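Cunstead wicker-look storage basket, olive green - used as a dog toy bin

4 out of 5

Writing this quick before the dog wakes up so excuse the mess.

Bought the Cunstead basket in January. Paid $19 for it. We had been keeping the dog toys in a cardboard box by the couch, then the box got chewed, then the toys were just on the floor. Everywhere. Stepped on a hard nylon thing in bare feet at six in the morning and ordered a basket before the coffee was done.

What I wanted: low enough that she can get her own toys out, sturdy enough that she can't flatten it, and not ugly, because it sits in the living room and people see it. No lid. Tried a lidded one before, the Waveck, and the lid lasted a week.

Came in a plain box, no padding, no damage. One paper tag on it which came off clean. Smelled a bit like a new shower curtain for two days, then fine. I wiped it out before putting anything in and would do the same again.

Color first since everyone seems to ask about that in the comments. It's a real olive. Leans brown at night under a lamp, leans green in the daytime. The listing photos make it look almost gray on my phone. I like it better than the photos. My sister-in-law does not. If you want a bright green this isn't it, and if you want sage it's darker than that. Check it against your rug or whatever.

Shape is a plain rectangle with sloped sides, wider at the top. I thought the slope was going to annoy me and it does a little, you lose space at the bottom, and it won't sit flush against a wall. There's always that wedge of gap behind it where hair collects. But the slope means she can get her nose in without tipping it. The old box had straight up sides and she used to climb in. Also two of these nest if you want to put one away, I borrowed my neighbor's to check. 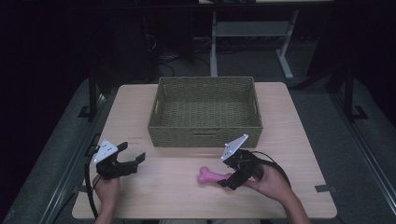 Size, then. It is not a big basket and you should know that going in. The listing says medium and I'd call it small to medium. A couple of the pink chew bones with the bumpy surface and knobby ends will go in there no problem, same for tennis balls, a rope, a rubber ring. Big plush things, no. We have a stuffed duck the size of a pillow and it just sits on top like a hat. I ended up putting the duck somewhere else and using the basket for chews and balls only, and that works much better. If you have one small dog you're fine. Two big dogs, get the large or get two.

The weave. Tight, on the floor too, and that was the thing I cared about most. Loose weave on the bottom is terrible for dog stuff, all the little bits fall through and you lift the basket and there's a rectangle of crumbs on your floor. With this one the crumbs stay inside. You dump it over the trash and bang the bottom twice. Some grit does get stuck in the corners where the strands cross and you need a brush for that, I use an old toothbrush. I do it on Wednesday when the trash goes out, otherwise I forget it completly.

Can you wash it? I do. Dish soap and warm water in the tub, rinse, stand it upside down on a towel. Dries overnight. No color came off on the towel, which was a white towel, so I would have seen it. Have not tried the dishwasher and am not going to.

Handles are the weak part for me. The cutout on the front is small and it's down low, near the bottom. My fingers fit but my husband's don't, not comfortably. Being that low it's more of a pull handle than a lift handle. Good for sliding the basket off a shelf. Bad for carrying it up the stairs full, the thing wants to tip back on you. I just grab it by the rim now. The rim has held up to that so far. I wish they'd put the cutout up high like on the Villanueva one I have in the bathroom. That's my missing star, right there.

Also the edge of the cutout was slightly scratchy on mine. Not sharp. One strand end poking out. I pushed it back in with a butter knife and it stayed in.

Chewing - the question you really came for. She is a chewer. Medium mutt, young, bored in the afternoon. She had one go at the rim in the first week and left some dents but nothing snapped off. I told her no and gave her a bone and she hasn't been back to it. I would not leave it with a puppy. If the strands do get bitten through I can see it coming apart fast, and you don't want them swallowing that. So, supervise. Mine is a 94 out of 100 on the chewing scale and she's stopped, make of that what you will.

Slides around on bare floor. There's nothing grippy underneath. When she digs for the toy at the bottom, and it's always the toy at the bottom, the whole basket travels. Found it in the hallway more than once. I cut a piece of that rubbery shelf liner and put it under and it stays put on the wood floor now. On the rug it was never a problem.

Compared to what else I've had:

Waveck lidded bin. Roomier, looks nicer from across the room, but lid is flimsy and the hinges are junk. Fabric lining inside held the smell of wet dog. Couldn't get it out.

Kurkton wire basket. Indestructable. Also loud. Every single toy she picks out rattles on it and I work from home. And the small stuff pokes through the sides. Gave it to the garage, it holds extension cords now and is great at that.

Villanueva. Better handles, nicer finish, costs a lot more, and I wouldn't put dog toys in it. Towels only.

Cunstead is the cheap one that does the job. I've no strong feelings about it as an object and I use it every day.

Tip that might help somebody: don't fill it to the top. If it's full she pulls out all of them to get to the one. Half full, she looks in, takes one, walks off. I keep the rest in a closet and swap them out, up to 5 toys in the basket at a time. She acts like the old ones are new.

And teach them to put stuff back if you have the patience for it. I got as far as her dropping the bone near the basket. Near. Counts for something.

Other uses, I did think of using it for mail or for the remotes and chargers before it turned into the dog's. It'd be fine for that. It would look good on a shelf with the cutout facing out, and then the low handle makes more sense because you'd be pulling it toward you. Maybe that's what they had in mind. Wouldn't use it for anything heavy like books or cans.

Would I buy it again, yes, and probably a second one for the leashes and towels by the back door. Would wait for a sale. They had it down a couple dollars the week after I ordered, of course.

Will update if she eats it.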